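I'd been trying to get Carolina Godinho to sit down with me since October, so when she finally wrote back and said "come over, bring something sweet," I was out the door before I'd found my other shoe. I brought almond cookies. She ate four before I got my notebook open, so I think we started off fine.

If you've ever driven out past Macedo on the old road you've seen the Stivwood, the little movie house with the green doors. Carolina sold tickets there, then ran the projector, then ran the whole place, and she's still there most nights at 77. I grew up on the cartoons she showed on rainy afternoons (my brother cried through half of them, sorry, brother) and I had a list of questions a mile long.

I never got to most of them. She wanted to talk about popcorn.

"You can't make people comfortable with a good movie," she told me. "You make them comfortable in the lobby, and the lobby is popcorn. If it smells burnt, they sit down already mad." She learned on an old kettle with a lid that wouldn't close, and she held it down with her elbow. She showed me the elbow! There's still a mark.

I asked her what the first night in the booth was like. "Terrible," she said, and laughed so hard she had to put her cup down. "I put the second reel on first. The man dies, and then he's buying a hat." A few people complained, one couple said it was very modern, and she didn't sleep. After that she wrote the reel numbers on her hand in pen, every show, for years, even when she didn't need to.

The Stivwood has 96 seats now. It used to have more, but the back rows came out when the roof leaked, and she never put them back in because people liked having somewhere to stand with a baby. That's my favorite thing about the place, to be honest. You can walk in with a stroller and no one turns around.

We talked about the bad stretch too. The big Zallero multiplex opened 30 minutes away and for a while she was showing movies to the same handful of regulars. "I knew what they'd all be wearing," she said. I asked if she ever thought about closing. She looked at me like I'd asked if she ever thought about moving to the moon. "And do what? Garden?"

What saved it, she thinks, was letting people pick. She put a shoebox by the register and anybody could drop in a title. Some were impossible to get, some were plain awful, and she showed a few of the awful ones anyway. The one about the submarine cook sold out twice. I was at the second one and I still can't tell you how it ends, there was so much yelling. 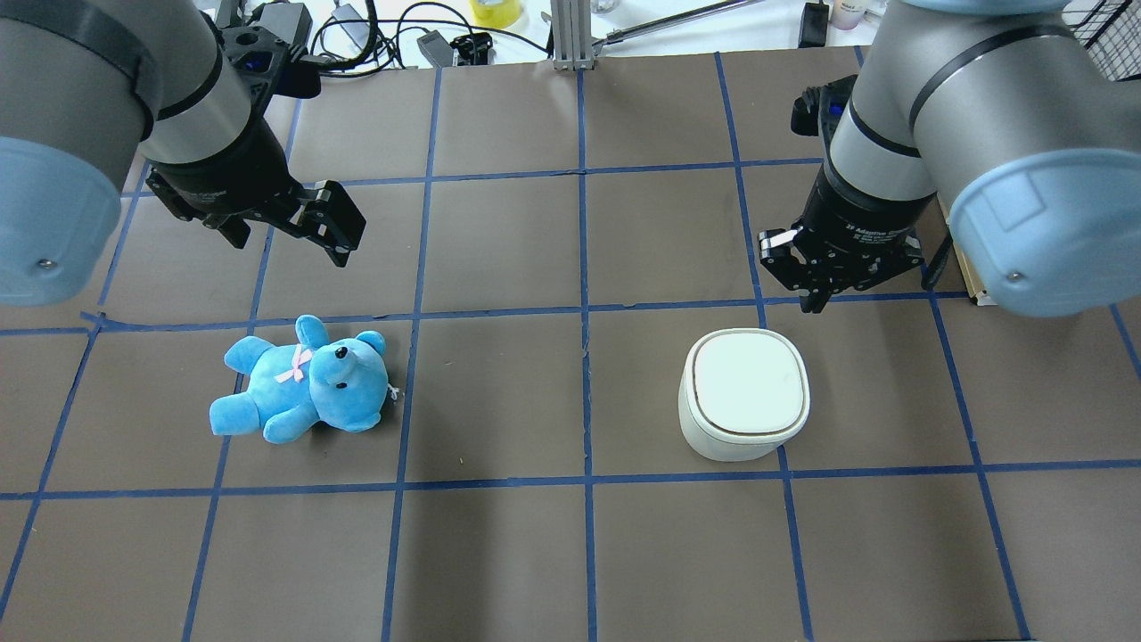

Horácio Falcão remembers the shoebox a little differently, and he told me over the phone that Carolina threw out every slip asking for a musical. He asked for the same one for years, he said, and finally had to go all the way to Astitz to see it.

When I took this back to her she didn't even blink. "He has terrible handwriting," she said. "How was I supposed to know it was a musical?"

She's putting it on this spring, by the way. April 3rd was the date she had penciled in, but the print she wants is promised somewhere else that week, so watch the board outside. She says Horácio can come in free if he promises not to sing. I'm going either way, and I'm bringing more cookies.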